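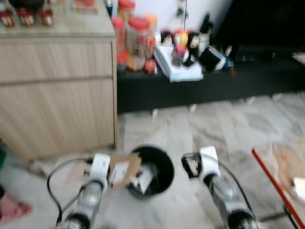

[tilework] Re: Movement joints in large-format porcelain over heated slab
From: Malathi Gounder
Date: May 15, 2019
To: tilework list

Rafsan Majumder wrote:
> We have a heated slab at the Galli job, one continuous pour, and the
> client wants large-format porcelain with no visible soft joints. The
> room is 30 feet on the long side. The setting mortar is Birkuvex.
> My questions:
>
> - Can the perimeter gap alone carry the movement?
> - If not, does the field joint have to line up with the saw cut in
> the slab, or will the membrane let me shift it to the nearest grout
> line?
> - Has anyone matched a sealant to a warm gray grout closely enough
> that the client stopped asking about it?
>
> The heating contractor ran the loops straight across the saw cut
> without sleeves, so I would like to avoid touching the slab again.

Taking the first two together. No, the perimeter will not carry it. On an unheated interior slab I have seen a room that size get by without a field joint. With heat under it I would not try. The floor goes through its full temperature swing every heating season, and the edges of a long run move more than most people allow for when they set the trim. If the baseboard is already on and sits tight to the tile, pull a piece and check the gap before you do anything else. On two of the last jobs I was called to look at, the gap had been drawn correctly and then filled with mortar squeeze-out.

As for shifting the joint, it depends on the membrane. Fakel allows an offset of one tile if the saw cut is non-structural and has not moved vertically. Put a straightedge across the cut in several places. Any lip at all and the joint goes directly over it, even if that means cutting tile on both sides.
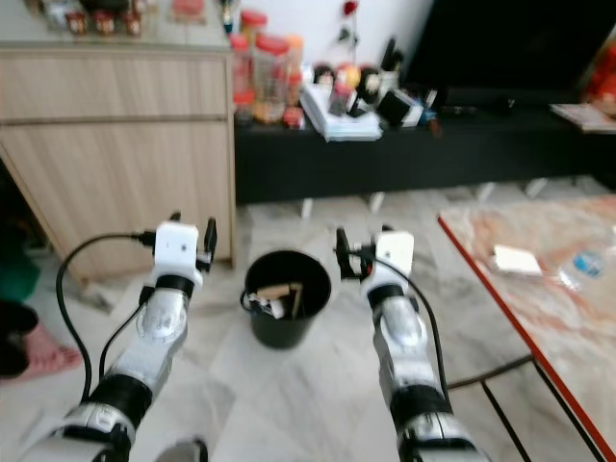

Marble-patterned floor.

Patterned tile makes the choice a bit easier than plain gray, in my experience. The eye follows the veining before it follows the joints. Your client's sample was a solid color, if I read your earlier post right, so you don't get that benefit, and the joint color has to do more of the work.

The unsleeved loops bother me more than the tile does. Ask the heating contractor for the pressure log from before and after the pour. If there is no log, get the loops tested now, with the manifold isolated, and leave the gauge on overnight. A slow leak under finished porcelain is an expensive thing to find in November.

On sealant color: Trendau keeps a card of cured samples, and you want that one. The printed chart runs lighter than the cured product. Make up a test board with your grout and two neighboring sealant colors, let it cure fully, and look at it under the client's own lighting. A light sanded finish on the sealant takes the shine off and helps more than another round of color matching would.

The same client may ask for matching porcelain on counters or tabletops. Those are a separate question. A slab panel on a table has no substrate restraint to speak of, so none of the joint spacing above applies to it.
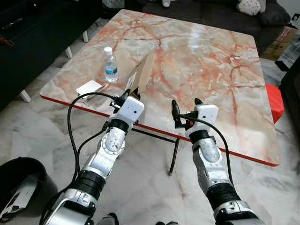
Suggested layout

Field joints at 12 feet maximum in both directions, starting from the doorway. Place one at the saw cut first and divide what remains evenly, even if the bays come out shorter than the maximum.

Joint width 6 mm, full depth of the tile and mortar, bond breaker tape at the bottom. No mortar left in the joint.

Perimeter gap the same width, also around columns, the hearth, and any fixed cabinet base.

Heat off before setting. Bring it back up slowly after the mortar has cured, following the Birkuvex data sheet, and do not let the electrician test the thermostat in the meantime.

If you can post the loop drawing and a sketch of where the cut runs, I will mark up the joint positions. I also need the tile module including the grout line, as the nominal size won't do for this.

Malathi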